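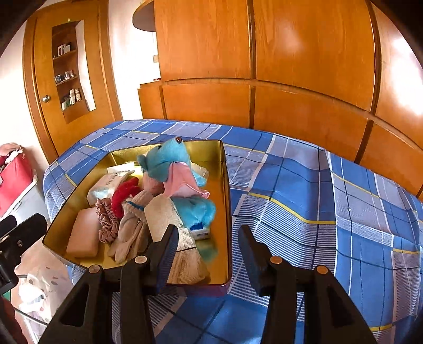 Attachment 1: fingers open over the tray, wardrobe panels behind.

Ticket 321 - Hand position jumps during two-hand folding and sorting task
Opened by: Garba Amadi, student robotics club, project Zelto
Opened: 21 December 2023
Assigned to: Jade Treloar
Software: Ekow recorder
Status: Closed, one item moved to a new ticket

Description of the problem

Good morning. We are a student team and we record demonstrations with two hand-held grippers. The task is bimanual: one hand picks a soft item, the other hand helps to hold it or to put it in order, and then it goes to the tray or out of the tray. The items are socks, scrunchies, small cloths, packets, and one plush toy.

When we replay the recording in Ekow, the path of one gripper makes a jump. The fingers are going down to the tray, and suddenly the path is 7 cm to the side, and after a moment it returns. The opening of the fingers is recorded correctly the whole time. The other gripper has a smooth path in the same episode.

What we tried before we wrote to you:
Restart of the recorder and of both grippers. No change.
New calibration of the wrist cameras, two times. No change.
Changed the person who holds the tools. Maricica Sandu did 3 episodes and I did 3. We both have the jump.

Expected: a continuous path for both hands.
Seen: a jump in most episodes, always when the gripper is low and near the tray.

Comment by Jade Treloar

Thank you for the clear report. Two questions. Does the jump follow the tool, if you exchange left and right? And does it happen when the gripper is low but far from the tray? Please also send a still from the other camera position, I would like to see what the tracker has to work with.

Comment by Garba Amadi

We exchanged the tools. The jump does not follow the tool. It stays with the hand that works over the tray, so I think our hardware is healthy.

We also moved low over the cloth only, away from the tray, and the path is good there. The plaid pattern gives many points, this I can see in the feature view.
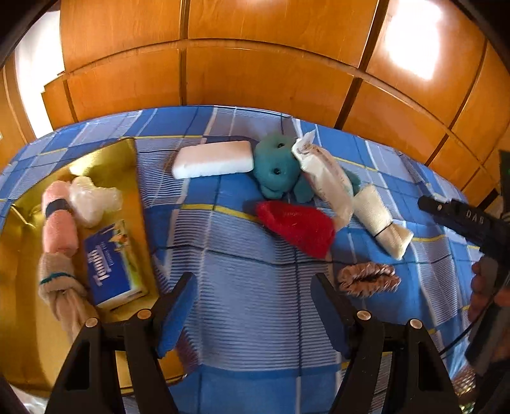

Attachment 2: tray on the left, other items on the cloth, second gripper coming in from the right.

Comment by Jade Treloar

This helps. Look at the upper part of the tray in attachment 2, there is a strong highlight on the metal. There is also glare on the cabinet panel at the upper right, and the opening at the upper left is overexposed. The tracker can take a reflection for a fixed point, and a reflection moves when your hand moves. I would start with the tray.

Please test in this order, and change only one thing each time:
1. Put a matte cloth inside the tray, flat to the corners.
2. Lock the exposure in Ekow, Settings, Camera, Exposure. The default is automatic.
3. Cover the bright opening with a curtain or a sheet.

Comment by Garba Amadi

Results from our side.

Step 1: the jump is much smaller, but it is still there in some episodes.
Step 2: with the cloth in the tray and exposure locked, no jump in 7 episodes. We took the value that the automatic mode was using over the plaid.
Step 3: not done yet. Štefánia Kopecký will bring a sheet on her next visit.

One remark for your manual - the exposure lock is lost after the recorder restarts. We recorded one set with automatic exposure again and we did not notice until the replay. It would be good to have a warning on the main page.

Comment by Jade Treloar

I can repeat this with the exposure lock. I moved it to a separate ticket for Assunta Mazza, who maintains the settings page. Until it is fixed, please check the exposure field after each restart.

For the old episodes: you do not need to delete all of them. In the replay window, use Mark Range on the jump and export without the marked part. The opening values are fine to keep.

Comment by Garba Amadi

Mark Range works for us, thank you. We will repeat the episodes where the jump comes exactly at the grasp, the others we keep. You can close the ticket. If step 3 gives any difference I will write it here.

Closed by Jade Treloar. Cause: reflections from the tray together with automatic exposure. Workaround confirmed by the reporter.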